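Chapter 6
Greenery on the Working Table

By the time you reach this chapter you will have measured a room, drawn its plan, decided where the desks ought to go and (I hope) changed your mind at least once. All of that is heavy work, done with big things that take two people to lift. Now we come down in size. We are going to spend the next 41 pages on what sits on top of the furniture, and most of all on the plants, real and artificial, that people like to have near them while they work.

It may seem a small subject for a whole chapter, and when I first taught the course at Trukholm I gave it a single afternoon. The students wouldn't have it. They came back the next morning with questions about pots and saucers, about leaves that dropped into keyboards, about whether a silk fern was cheating, and we ended up pushing the lesson on carpets into May to make room. I have been adding to my notes ever since, and this chapter is what they have grown into.

Let us begin with the table itself. A white table is a kind thing to put in a workroom. It throws light back up at the faces round it, it shows you at once where you have put down your pencil, and almost any green looks fresh against it. It is also rather unforgiving. Every ring left by a mug will be seen, and pale things (an eraser, a little box, a folded note) can very nearly vanish on it, so that you find yourself patting the surface like somebody looking for their glasses. If you are setting out a white table, choose at least one object with a good strong colour, and let the eye start from there. A leafy sprig does this very nicely.

Then there is the matter of where on the table the plant should go. My own habit is to start at the far edge, away from elbows and sleeves, and bring it nearer only if it looks lonely. People who work with both hands need the near half of the table for themselves. Tharindu Munshi, whose plans for the Lirnus offices we shall study in section 6.3, likes to mark out this near half with string before a single object is allowed on the table, and I have seen students laugh at the string and then quietly borrow it.

Real or artificial? I shall try to be fair, though I grow tomatoes on every windowsill I own and you may guess where my heart lies. A living plant wants daylight, water and a person who remembers it over the holidays. An artificial one wants dusting. In a room where the blinds are kept closed for much of the day and the light comes from the ceiling, the artificial sprig is often the sensible choice, and there's no shame in it at all. Look for one whose leaves are not all the same green. A broad dark leaf with a lighter, yellower cluster beside it will pass far better than a bunch that came out of the bag in one flat shade.

Before reading on, take a few minutes over figures 6.1 to 6.3, which belong to one room, and keep your notebook open beside you. Ask yourself what sort of light the room has, and how you would use the tabletop if it were yours to arrange.

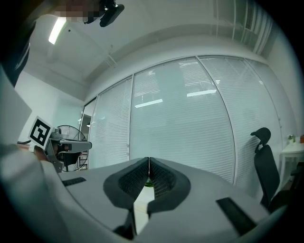
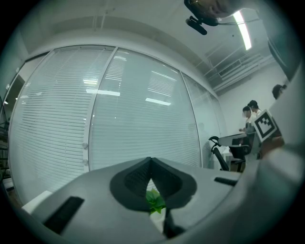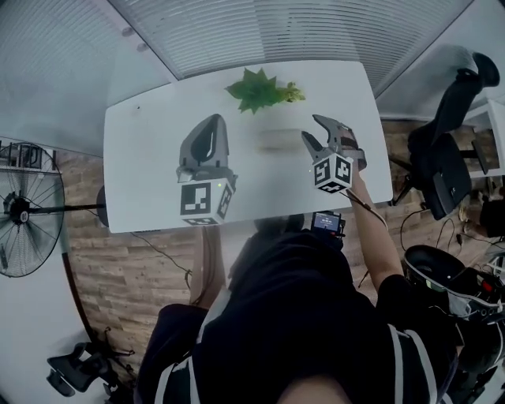 In figure 6.2, glass partitions with their blinds closed; in figure 6.3, an artificial sprig towards the far edge of a white table.

Once you have made your notes, put them somewhere safe, as we shall want them again for the exercise at the end of the chapter. You will be given a budget of 100 pounds and a table of your own choosing, and asked to dress it for a full working day. Most students spend nearly all of the money in the first ten minutes and then wish they had kept some back for a decent tray. Do go slowly! The Wirkik catalogue, which we use for prices throughout this book, has 1268 entries under table plants and their containers, and a good many of them are the same fern in a different pot.

You will need a tape measure, a soft cloth and a few sheets of plain paper cut to the size of the things you are thinking of buying. Lay the paper shapes on the table first and leave them there overnight. Sit down in the morning, do an hour of ordinary work, and notice which of them you have pushed out of the way.

6.1 Measuring the reach

Sit squarely at the table with your back against the chair and stretch both arms forward, without leaning. Ask a partner to mark where your fingertips come to rest, then swap places and do the same for them.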